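Small appliance day returns to Preswood

2018-05-09

The Preswood repair room will open its tables again in August for a day given over to toasters, kettles and other small kitchen appliances. There is space for 62 bookings, and the fee stays at 50 pence an item.

Toasters were the most common thing brought in last year - nearly 600 items came through the door, and 40 of them were toasters in a single month. Black plastic models like this one, with a round browning knob and a defrost button, tend to arrive dusty, so please wipe the casing at home first.
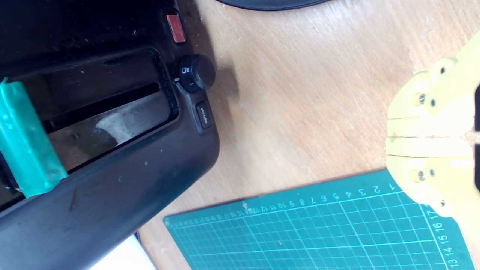
What to bring

Empty the crumbs before you set out, and bring the plug and lead with the appliance. Cutting mats are put out on the tables for small parts and tools. Plates and other loose items from your kitchen can stay at home.

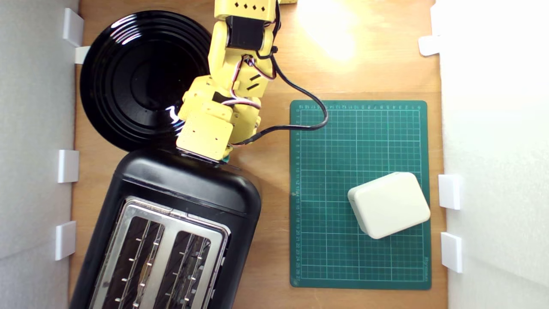

How to book

Bookings open at the Westberg Road desk and at the Eron library counter. Anything with a cracked case or a bare wire should go to the Hosoda recycling point instead.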